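### 3.2 Task set and delay protocol

Participants in the delay arm were asked to postpone a self-selected habitual behavior (snacking, checking a phone, nail biting, or online shopping) for a fixed interval after first noticing the urge. The interval was 300 seconds in the first week and 400 seconds from the second week on. Urge onset was logged with a single tap in the Hetia diary application, and a second tap closed the entry when the urge had passed or the behavior had been carried out. Entries without a closing tap were kept in the urge count but dropped from all duration measures.

During the interval, participants chose one filler task from a list of routine household chores. The list was taken from the Bramum inventory of low-demand activities, with two items removed during July piloting: ironing, which few pilot participants did at home, and watering plants, which took too little time. Laundry was the filler task chosen most often in both weeks. Ratings of effort and interest were collected for each category before assignment, on the seven-point Dobson scale. 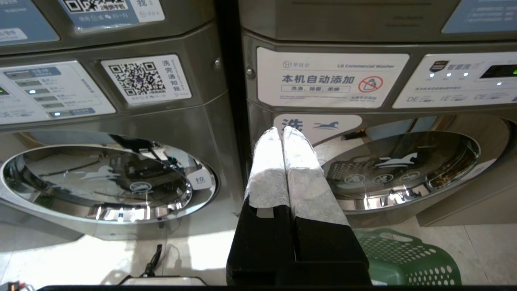
**Fig. 2.** Laundry category: white cloth held in a black gripper at the front of a stainless steel front-loading washing machine.

### 3.3 Data reduction

The diary produced 3430 urge entries. Entries were removed if they fell within one minute of a previous entry from the same participant, or if the behavior named in the entry did not match the one chosen at intake. After removal, 3106 entries were left for analysis. The rate of removal did not differ between the delay arm and the control arm, and no participant lost all entries from any single day.

Urge strength was rated at onset and again at the closing tap. The change score is onset minus close, so that positive values mark a drop in strength. Change scores were computed only for entries with both ratings. Missing ratings were not imputed. Time of day was coded in four blocks, and the first block was merged with the second after too few entries were found before 6 a.m.

### 3.4 Model

Change scores were fitted with a linear mixed model with arm, week, and their interaction as fixed effects and a random intercept for participant. A random slope for week was tested and did not improve fit. Habit type was entered as a covariate with snacking as the reference level. Filler task was left out of the main model, as it was chosen freely and was defined only for the delay arm; it is treated separately in Section 4.3.

Session reminders were sent through Pretix at the same hour each day for both arms. Replies to reminders were not scored. Participants who changed their target behavior after intake were kept in their assigned arm, and the main model was run again without them as a sensitivity check.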